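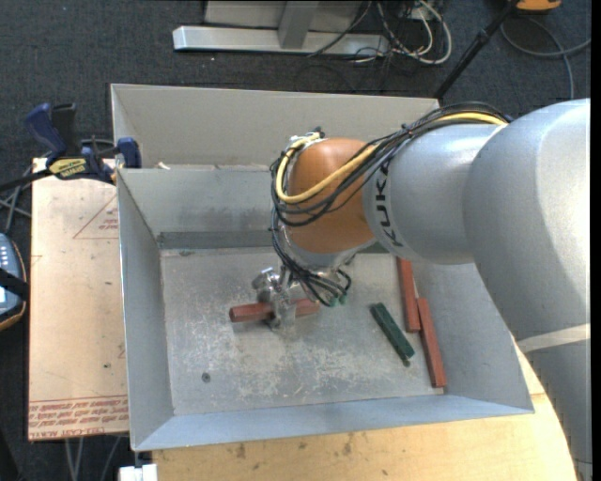 So I finally got the go-ahead to sort out our scrap bar stock, and I'm way more excited than a grown adult should be! If you've got offcuts hiding under your bench at Flamville (you know who you are), please bring them over before the end of June. Anything longer than 18 inches goes back on the rack, and the short stuff goes in a metal bin by the saw. Please wipe off the oil first, my gloves can't take much more.

Nighat Magsi is making new labels for the rack, so if you have opinions on lettering, go bug her. Last June we turned up 119 usable pieces and I'd love to beat that. I'll be at the saw from 2 p.m. with coffee!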